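진주 목걸이, 매장에서 속지 않고 고르는 법

진주를 처음 사려고 검색을 시작하면 십 분 안에 머리가 아파집니다. AAA, AAAA, 최상급, 프리미엄, 하나다마급. 어느 가게에 들어가도 제일 좋은 등급만 팝니다. 그럼 그 아래 등급은 도대체 누가 파는 걸까요? 저는 이 질문에 제대로 답하는 판매원을 아직 만나지 못했습니다.

이 글은 예산이 한정된 사람이 진주 목걸이 한 줄을 고를 때 무엇을 어떤 순서로 확인하면 되는지 적은 것입니다. 투자 이야기는 하지 않습니다. 진주를 투자로 권하는 사람이 있으면 그 가게에서는 나오시는 편이 좋습니다.

먼저 등급표부터 의심하기

다이아몬드에는 여러 감정 기관이 비슷하게 쓰는 등급 체계가 있습니다. 그것도 완벽하지는 않지만 적어도 말이 통합니다. 진주의 A 등급은 사정이 다릅니다. A를 몇 개 붙일지는 대체로 파는 쪽이 정합니다. 어떤 가게의 AAA가 다른 가게의 AA보다 못한 경우가 얼마든지 있고, 같은 가게 안에서도 담수진주의 AAA와 아코야진주의 AAA는 기준이 서로 다를 수 있습니다.

그래서 매장에서는 등급을 묻지 말고 이렇게 물어보세요. "이 등급은 어디서 매긴 건가요? 기준이 적힌 문서를 볼 수 있을까요?" 자체 기준이라고 솔직하게 말하고 표를 꺼내 보여 주는 곳이면 괜찮습니다. 국제 기준이라고만 하고 말을 돌리면 그 등급은 장식으로 보시면 됩니다.

예전에 Brelta라는 온라인 상점에서 목걸이를 본 적이 있습니다. 상세 페이지에는 'AAAA 로열'이라고 적혀 있었습니다. 기준을 문의했더니 "당사 전문가가 엄선한 등급"이라는 답이 왔습니다. 무엇을 엄선했는지는 두 번째 메일에도 없었습니다. 물건이 나쁘다는 뜻은 아닙니다. 그 이름만 가지고는 알 수 있는 것이 없다는 뜻입니다.

1단계. 어떤 진주인지 확정하기

가격을 보기 전에 종류부터 확인합니다. 시중에서 만나는 것은 대부분 양식진주이고, 크게 담수진주, 아코야진주, 남양진주, 타히티진주로 나뉩니다. 종류에 따라 가격대가 아예 다르니 이걸 모르고 흥정하는 건 의미가 없습니다.

담수진주는 보통 조개 안에 구슬 모양의 핵을 넣지 않고 조직만 이식해 키웁니다. 그래서 거의 전체가 진주층이고 튼튼한 편이지만 완전히 둥근 것이 드뭅니다. 요즘은 핵을 넣은 담수진주도 많이 나옵니다. 아코야는 핵을 넣고 그 위에 진주층을 쌓게 하므로 모양이 잘 나오고 광이 날카로운 대신, 진주층이 얇은 물건이 섞여 있습니다. 남양과 타히티는 알이 크고 비쌉니다.

주의할 표현이 몇 가지 있습니다. '핵진주', '쉘펄', '마요르카 진주'는 모두 조개가 만든 진주가 아닙니다. 조개껍데기나 유리 같은 구슬에 코팅을 입힌 모조품입니다. 예쁘고 값도 싸니 알고 사면 아무 문제가 없습니다. 그런데 설명 맨 아래에 작은 글씨로 적어 두고 사진 옆에는 그냥 '진주'라고만 쓰는 곳이 꽤 있습니다. '천연 진주'라는 말도 조심하세요. 양식이 아닌 진짜 천연 진주는 평범한 매장의 진열대에 걸려 있을 물건이 아닙니다. 판매원이 천연이라고 하면 양식인지 아닌지 한 번 더 물어보고, 영수증에 그 말을 그대로 적어 달라고 하십시오. 대개 거기서 말이 바뀝니다.

2단계. 광택을 본다

진주 값에서 제가 제일 먼저 따지는 것은 광택입니다. 크기는 그다음입니다. 크고 흐릿한 진주는 분필처럼 보이고, 작아도 광이 좋은 진주는 멀리서도 눈에 들어옵니다.

보는 방법은 간단합니다. 진주 표면에 비친 조명의 가장자리를 보세요. 테두리가 또렷하면 광이 좋은 것이고, 번져 보이면 그만큼 떨어지는 것입니다. 자기 얼굴 윤곽이 어느 정도 보이는지도 참고가 됩니다. 다만 매장 조명은 물건이 잘 보이라고 설치한 것입니다. 진열장 안의 강한 점조명 아래에서는 웬만한 진주가 다 좋아 보입니다. 목걸이를 들고 창가로 가도 되는지 물어보세요. 흐린 날 창가의 빛이면 더 좋습니다. 자연광에서 보는 걸 곤란해하는 가게라면 저는 사지 않습니다.

그리고 한 줄 안에서 알마다 광이 고른지 보세요. 가운데 앞쪽에 좋은 알을 모으고 목 뒤로 갈수록 처지는 알을 꿰는 경우가 있습니다. 어느 정도는 관행이지만 가격은 앞쪽 알 기준으로 매겨져 있다는 점을 기억해야 합니다.

3단계. 굴려 본다

둥글다는 설명은 굴려 보면 확인됩니다. 평평한 곳에 목걸이를 곧게 놓고 손바닥으로 살짝 굴립니다. 둥근 알이면 줄 전체가 부드럽게 돌고, 타원형이 섞여 있으면 덜컹거리거나 흔들립니다. 눈으로 볼 때는 전혀 모르다가 굴려 보고 아는 경우가 많습니다.

이때 표면도 같이 살핍니다. 한쪽 면만 보지 말고 반드시 돌려 가며 보세요. 작은 점이나 패인 자국은 조개 안에서 자란 물건이니 당연히 있습니다. 흠이 전혀 없는 한 줄이 말도 안 되게 싸다면 오히려 모조품을 의심해야 합니다. 피해야 할 것은 금이 간 알과 구멍 주변이 벗겨진 알입니다. 흠은 그대로 있지만 벗겨짐은 계속 번집니다.

4단계. 구멍을 들여다본다

대부분의 손님이 건너뛰는 단계인데, 저는 여기에 시간을 제일 많이 씁니다. 알과 알 사이를 살짝 벌려 구멍 가장자리를 봅니다. 10배 루페가 있으면 좋고, 없으면 매장에 빌려 달라고 하세요. 진주를 파는 곳에 루페가 없다면 그것도 하나의 정보입니다.

구멍 가장자리에 페인트가 일어난 것처럼 얇은 막이 보이면 코팅된 모조일 가능성이 큽니다. 핵이 있는 양식진주라면 핵과 진주층의 경계가 선처럼 보이기도 합니다. 염색 진주는 구멍 주변에 색이 진하게 고여 있는 일이 흔합니다. 검은색, 진한 금색, 초콜릿색처럼 색이 강한 제품일수록 꼭 확인해야 합니다. 염색 자체가 사기는 아닙니다. 염색한 것을 자연색 가격에 팔면 그때 문제가 됩니다.

이로 살짝 긁어 보라는 조언도 많습니다. 진짜는 꺼끌꺼끌하고 가짜는 매끈하다는 얘기지요. 어느 정도는 맞지만 남의 상품에 할 일은 아니고, 표면에 자국이 남을 수도 있습니다. 두 알을 가볍게 맞대어 비벼 보는 것으로도 비슷한 느낌을 얻을 수 있는데, 이것도 먼저 허락을 구하세요. 불에 대 보라는 글도 돌아다니던데 제발 하지 마십시오.

5단계. 크기와 가격을 나란히 놓는다

진주 크기는 밀리미터로 표시하고, 값은 크기에 비례해서 오르지 않습니다. 어느 지점을 넘으면 갑자기 뜁니다. 처음 사는 분이라면 7밀리미터 전후에서 시작하는 것이 무난합니다. 이 크기에서는 선택지가 많아서 광택을 따질 여유가 생깁니다. 같은 돈으로 한 단계 큰 것을 권하는 판매원에게는 지금 보는 것과 광택이 같은지 물어보세요. 둘을 나란히 놓아 달라고 하면 대답을 들을 필요도 없습니다.

할인율은 무시하십시오. Treloar라는 브랜드의 목걸이를 12주 동안 지켜본 적이 있습니다. 그동안 '오늘만 할인' 문구가 내려간 날을 보지 못했습니다. 정가에 팔린 적이 없는 물건이라면 그 정가는 그냥 숫자입니다. 비교할 것은 종류, 크기, 광택이 비슷한 다른 가게의 실제 판매가뿐입니다.

6단계. 감정서를 읽는다

감정서가 있다는 말과 쓸 만한 감정서가 있다는 말은 다릅니다. 확인할 것은 발급처가 판매자와 무관한지, 물건의 종류와 크기가 적혀 있는지, 염색이나 다른 처리에 대한 항목이 있는지입니다. 처리 항목이 비어 있으면 처리하지 않았다는 뜻이 아니고 검사하지 않았다는 뜻일 수 있습니다. 발급처에 번호를 조회해 보는 데는 몇 분이면 됩니다.

판매자가 만든 '품질 보증서'는 감정서가 아닙니다. Brendari에서 받은 보증서는 두꺼운 종이에 금박까지 찍혀 있었는데, 정작 진주에 관한 내용은 '고급 진주 사용' 한 줄이었습니다. 종이는 좋았습니다.

7단계. 집에 와서 다시 본다

반품 기간이 남아 있을 때 해야 할 일입니다. 매장에서 본 인상은 조명과 분위기와 판매원의 말솜씨가 섞인 것이라 집에서 한 번 더 봐야 합니다. 무늬 없는 부드러운 천을 깔고, 낮에 창 옆에서 보세요. 밝은 회색이나 흰색 바탕이 색을 판단하기에 낫습니다. 색이 강한 천 위에서는 진주에 그 색이 비쳐서 분홍빛이 돈다느니 초록빛이 돈다느니 하는 착각이 생깁니다.
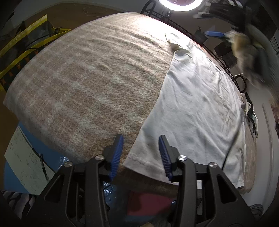 아직 착용하지 말고 꼬리표도 떼지 마세요. 꼬리표를 떼는 순간 반품이 안 되는 가게가 많고, 그 조건은 대개 상자 안쪽 쪽지에만 적혀 있습니다. 낮에 한 번, 저녁 전등 아래에서 한 번 봅니다. 두 번 다 마음에 들면 그때 떼면 됩니다. 온라인으로 샀다면 상품 페이지를 미리 저장해 두는 것도 권합니다. 분쟁이 생겼을 때 설명 문구가 어느새 달라져 있는 일이 있습니다.

매듭과 잠금장치도 이때 확인합니다. 진주 목걸이는 알 사이마다 매듭이 있는 것이 좋습니다. 줄이 끊어져도 한꺼번에 쏟아지지 않고, 알끼리 닿아 닳는 것도 줄어듭니다. 매듭 없이 이어 꿴 제품이라면 그만큼 값이 싸야 맞습니다. 잠금장치는 스무 번쯤 여닫아 볼 것까지는 없고, 한 손으로 채워 보고 살짝 당겨서 빠지지 않으면 됩니다. 은이라고 했으면 각인이 있는지 보세요.

관리에 관한 말도 절반만 믿으세요

진주는 산과 땀, 화장품에 약합니다. 이건 사실입니다. 향수와 헤어스프레이를 먼저 쓰고 목걸이는 맨 나중에 거는 것, 벗은 뒤에 부드러운 마른 천으로 닦는 것, 다른 보석과 부딪히지 않게 따로 두는 것. 이 정도면 충분합니다. 초음파 세척기에는 넣지 마시고, 물에 담가 두지도 마세요. 실이 늘어나고 구멍 안에 물기가 남습니다. 보관할 때는 걸어 두지 말고 눕혀 둡니다.

그런데 매장에서는 여기에 전용 세정액을 얹어 팝니다. Clotley 매장에서 권한 관리 세트에는 작은 병과 천 한 장이 들어 있었습니다. 병의 성분을 물었더니 직원은 진주 전용이라고만 했습니다. 저는 안경 닦는 천을 물에 살짝 적셔 꼭 짠 다음 닦고, 마른 천으로 한 번 더 닦습니다. 지금까지 불만이 없습니다.

줄 교체 주기도 마찬가지입니다. 해마다 갈아야 한다고 하는 곳이 있는데, 매일 하는 목걸이와 결혼식 때만 꺼내는 목걸이가 같을 리 없습니다. 알과 매듭 사이가 벌어졌거나 실이 누렇게 변하고 보풀이 일면 갈 때가 된 것입니다. 매듭이 단단하고 실이 깨끗하면 그냥 쓰세요. 교체를 맡길 때는 알의 개수와 줄 길이를 적어 두고, 앞뒤 사진을 찍은 뒤 접수증에 개수를 써 달라고 하십시오. 까다로운 손님이라는 표정을 짓는 곳도 있는데, 그 표정은 무시해도 됩니다.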